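On a passé une bonne partie du mois de novembre à montrer des gestes à un bras robot. Je résume, plusieurs d'entre vous avaient posé la question après mon message sur Plolia.

Le principe est simple. Une personne tient une manette, regarde la table et pousse des petits blocs en plastique sur une planche. Le bras suit la manette. On enregistre les positions et les images, et le modèle apprend à partir de ça. Personne n'écrit de trajectoire à la main.

La tâche se donne par une phrase courte. « Pousse l'étoile rouge contre le cylindre vert. » « Éloigne le cube bleu de l'étoile verte. » L'opérateur lit la phrase, exécute, appuie sur un bouton, passe à la suivante. Une démonstration dure 14 secondes en moyenne chez nous.

Pas de pince. Le bras n'a qu'un embout cylindrique, il pousse et c'est tout. Ça paraît limité, mais pousser un objet sans le faire pivoter de travers demande déjà pas mal de doigté. Le triangle est pénible. Le cœur aussi, selon le côté par lequel on l'attaque.

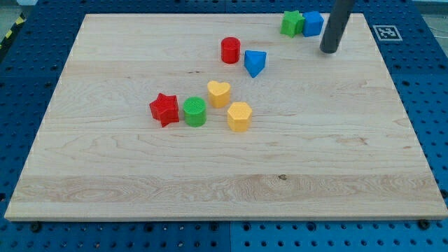

On en est à 3000 démonstrations gardées. J'en ai jeté pas mal au début. Les miennes surtout : j'allais trop vite, je corrigeais par à-coups et le modèle reprenait les à-coups.

C'est Flurina Wieser qui a réglé ça. Elle a baissé la vitesse maximale de la manette et elle nous a demandé de décrire le geste à voix haute pendant les premières séances. Au bout de 2 séances, mes courbes étaient nettement plus propres.

Autre point : les démonstrations ratées. On avait commencé par les supprimer. Maintenant on garde celles où l'opérateur rate puis rattrape, parce que le modèle doit savoir quoi faire quand un bloc part sur le côté. Celles où l'on abandonne, on les met dans un dossier séparé.

Question de @Gidel sur le guidage à la main, en attrapant directement le bras. On a essayé. C'est plus intuitif pour un débutant, mais la main passe devant la caméra et les images ne valent plus grand-chose. Pour cette tâche on est restés sur la télécommande.

Les séances sont limitées à 25 minutes par personne. Au-delà, on commence à pousser n'importe comment. On a aussi arrêté de remettre les blocs en place entre deux consignes : la position d'arrivée devient la position de départ de la suivante. On gagne du temps et les dispositions sont plus variées.

Ce qui marche aujourd'hui : rapprocher deux blocs, en séparer deux, amener un bloc vers un bord. Ce qui ne marche pas encore : les consignes avec trois blocs ou plus, et tout ce qui ressemble à « aligne-les ». Il finit souvent par défaire ce qu'il vient de placer.

La suite se fera avec l'équipe de Hollenstein, sur une deuxième table et avec d'autres opérateurs. On veut voir si le modèle supporte des styles de conduite différents du nôtre. Je posterai les courbes quand elles seront lisibles.

Pour ceux qui demandent le code de la manette : il est dans le dépôt Harnalell, branche principale. La doc est en retard, écrivez-moi si ça bloque à l'installation.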